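Bag Inspector and Folder (tote line), Orkine finishing room
Orkine, a Kang company
Posted: Sunday, August 11, 2019
Reference: 241
Vacancies: 2
Contract: permanent, full time, day shift

Orkine finishes and packs fabric bags for shops and mail order customers. We have two vacancies for inspectors and folders on the tote line. The work is carried out at white-topped tables and covers inspection, handle setting, folding and packing. 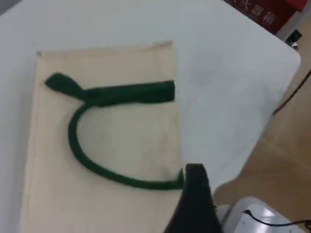
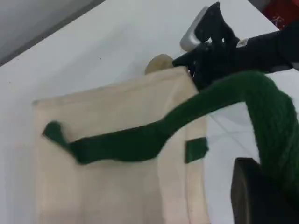 Cream canvas tote with dark green handle, on a white tabletop.

Purpose of the post

The inspector and folder receives sewn bags from the stitching contractor, Dekitz, checks each bag against the product sheet, sets the handles, folds the bag to the stated size and places it in the carton. The post holder decides whether a bag is passed, returned for repair or rejected. The post reports to the finishing room supervisor.

The product

The main product on this line is the Ekidix tote, a plain canvas bag with side gussets. Handles are supplied in dark green and in natural. The green handle is the more demanding of the two to fold. It is thick along part of its length and keeps its curve, so a handle which has been left across the front of the bag will leave a ridge in the stack. Loose fibre from the handle also shows clearly on pale canvas.

The last full order on this line was for 3,801 bags. Orders are split into batches of 104, and each batch carries its own sheet from receipt to carton.

Main duties

Receive batches and check the batch sheet against the delivery note.
Lay each bag flat, front face up, and inspect the canvas for marks, pulled threads, holes and uneven colour.
Turn the bag and inspect the back face, base and both gussets.
Open the bag and check the inside seams. Trim thread ends longer than the limit on the product sheet.
Check all points where the handles are sewn on. Stitching must be complete, with no skipped stitches and no raw edge outside the stitch line.
Pull each handle by hand to the test position and check the stitching again.
Check that handles on the same bag match in length and colour.
Remove loose fibre with the brush provided. Adhesive rollers are not used on the green handles.
Smooth the top edge of the bag and press out creases where the product sheet calls for it.
Set the handles inside the bag, fold to size and stack with the folded edge to the front.
Enter passed, repair and reject totals on the batch sheet and sign it.
Keep the table clear and wipe it down at each change of batch.

Grading

Grey marks on the canvas are the most frequent reason for a bag being set aside. Marks which brush out are passed. Marks which do not brush out are sent for spot cleaning once only; if the mark remains, the bag is graded as a second. Creases are not a fault unless they cross the print area. A handle sewn with a twist is always a repair, whatever the condition of the rest of the bag.

Reference bags for each grade are kept in the finishing room and may be taken to the table for comparison. They must be returned to the rack by the end of the shift.

Essential requirements

Previous work in sewing, textile finishing, laundry, garment checking or a similar hand trade. Work done at home for payment is accepted.
Good near vision, with glasses or lenses if worn, and the ability to tell close shades of cream and green apart. A short colour test forms part of the interview.
Ability to stand or sit at a table for most of the shift. Table height can be adjusted.
Ability to read a product sheet and complete a batch sheet in English.
Steady handling of fabric over long periods, including repeated gripping and folding.

Desirable

Experience with canvas or other heavy cotton.
Use of a lockstitch machine for small repairs.
Use of a steam table or hand steamer.
Experience of training new starters.

Clothing and conduct at the table

Hands must be clean and dry. Hand cream must not be used before or during the shift. Rings with raised settings, bracelets and watches are removed before work starts. Dark woollen clothing is to be covered by the overall supplied. Food and open drinks are kept in the break room. Pens used at the table are those issued by the supervisor.

Hours and pay

The shift runs Monday to Friday, 07.30 to 15.45, with a paid morning break and an unpaid lunch break. Overtime is offered before large orders and is optional. Pay is by the hour and is not linked to the number of bags passed. The current rate is stated in the application pack. Holiday entitlement is 25 days plus bank holidays.

Training

New starters spend the first two weeks beside an experienced inspector and do not sign batch sheets in that time. In the third week the post holder works alone on natural handle bags, with every tenth bag checked again by the supervisor. Green handle bags are added when the error rate is within the limit. Training in steam pressing is given later and is paid at the normal rate.

Selection

Applicants who meet the essential requirements will be invited to a practical session lasting 90 minutes. Each applicant will be given a small set of bags, a product sheet and a blank batch sheet, and asked to grade, fold and stack the set. Speed is not scored. Accuracy of grading, care of the fabric and legibility of the batch sheet are scored. A short interview follows on the same day. Travel costs are repaid on production of a ticket or mileage record.

Please state in your application if you need a different table height, a particular chair, extra lighting or more time for the session.

How to apply

Application packs are available from the Orkine front office or by post. Quote reference 241 on all letters and forms. Applications should include a work history, the name of one referee and a note of any notice period. Samples of work should not be sent; they may be brought to the practical session.

Applications close at noon on the last Friday of August. Applicants will be told the result of the first sift in writing. Agencies are asked not to make contact about these vacancies.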